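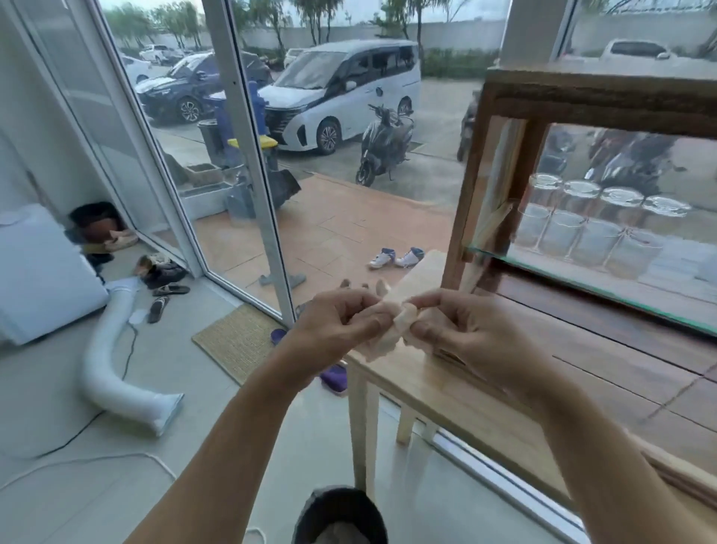 Warkdale Household Words

A word list of things people in Warkdale say at home and nowhere else. Version 5, updated 8 Apr 2026.

What's in it

844 entries in one CSV file, plus a short file of notes. Each row has the word, a rough meaning, the room it tends to get used in, and a sentence supplied by whoever sent it. The sentences are unedited, so several of them are complaints about a brother-in-law.

Columns

word — as the contributor spelled it
meaning — in plain English, where we could get one
room — kitchen, hall, yard, other
sentence — see warning above
heard_from — grandparent, parent, neighbor, unknown

Known problems

"Flutel" appears 11 times with 11 meanings, from a draft under a door to a disappointing soup. We kept them all. Leonidas Mavromatis holds that only the draft is correct and has asked that this be recorded. It is recorded.

19 rows have no meaning at all. The contributors said it was obvious.

The room column was added in version 3 and filled in backwards by Antigoni Galanis, partly by guessing. Don't build anything serious on it.

Sorting in a spreadsheet will turn "march-ten" (a long errand) into a date. Import that column as text.

Using it

Free for any purpose with credit to the Warkdale list. Dictionary makers are welcome but should lower their expectations.

Corrections

Send them to Lucrezia Caruso with the row number. Corrections to someone else's grandmother go to Kevin Ó Ceallaigh, who answers in January.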